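The Workroom Table: What We Keep, Where It Goes, and Who Moved the Tape
Project report, Household and Workspace Studies
Kęstutis Avotiņš and Carleen Doolan
April 10, 2024

1. Why a table

Our original proposal was to reorganize the whole shared workroom on the second floor of the Ditthorpe building. Our instructor read it, wrote "pick a surface" in the margin, and handed it back. We picked the big pale wooden table, the one everybody uses and everybody complains about.

The question we settled on was simple. When a table belongs to a lot of people at once, what ends up living on it, and can two students with a label maker do anything about that? We started in January and were given a budget of 300 dollars, of which a shameful portion went to the label maker.

2. How we went about it

For the first part of the project we changed nothing. One of us stopped by each morning and wrote down whatever was on the table, in a notebook that was itself left on the table twice and duly recorded. By the time we stopped we had 860 entries. Carleen typed them up. Kęstutis checked them, and wants it noted that checking is also work.

We then sorted every entry into five groups:

Tools in use
Supplies waiting for a project
Supplies left over from a project
Decoration
Unclaimed

The line between the second and third groups caused the only real argument of the semester. A roll of felt with half its length missing is either the end of one thing or the start of another, depending on your outlook. We eventually went by dust.

3. What we found out before we touched anything

Tools were not the problem. People go looking for scissors, so scissors get found. Leftovers were the problem. They come in awkward amounts, too much to throw away and too little to put back on the shelf with a straight face, and the table is right there.

Decoration surprised us. We had assumed it would be the first thing to go, and said so in our proposal with some confidence. Then we asked the other users of the room, and it was the one category anyone defended. One person who had not answered any of our other questions wrote us a full paragraph about plants.

We also learned that a nice table attracts more junk than an ugly one. There is a scarred gray workbench by the sink with plenty of space on it and hardly anything gets left there. We have no data to explain this, just a feeling that people like to see their things looking well.

4. The system

Our reference was the Funberg method, which we met in a library handout and which says that every shared surface should be cleared completely at the end of each day. We tried it. It lasted until the first evening on which neither of us was there to do it.

The second version, which we call Kļaviņa after the street where Kęstutis thought of it, allows things to stay out under three rules. Anything long and floppy must be coiled and tied. Anything loose and small goes in a clear bin, so that its owner can spot it without tipping everything out. Anything alive may remain, provided somebody waters it.

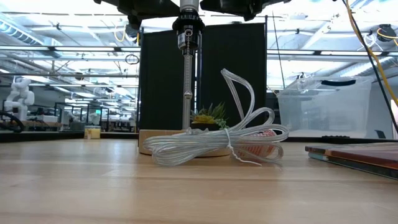

The coiling rule did the most good for the least effort. Tubing, cord and cable take up an absurd amount of room when left to their own devices, and a piece of string costs next to nothing. Clear plastic tubing will never lie completely flat, whatever you do to it. We tried winding it tighter and it sprang open with what felt like spite. A couple of loose loops and one tie around the middle is as good as it gets, and we have made our peace with the loop that sticks up.

The clear bins worked too, with one reservation. People can see their things in there, so they feel no urgency about collecting them. We emptied the first one at midterm and found mostly glue sticks.

5. What we would change

The labels. We printed far too many, and the ones along the table edge were peeled off and stuck on other things, including Carleen's coat. A single card with the three rules on it would have done the same job.

We would also put the Hoseten shelf closer to the door. It holds the spare bins, and at present fetching one means walking past the table, where it is much easier to just set your things down.

The full item log is in the appendix, along with the dust criteria. The typed report and log together come to 2325 lines, and we understand if you skip to the section on felt.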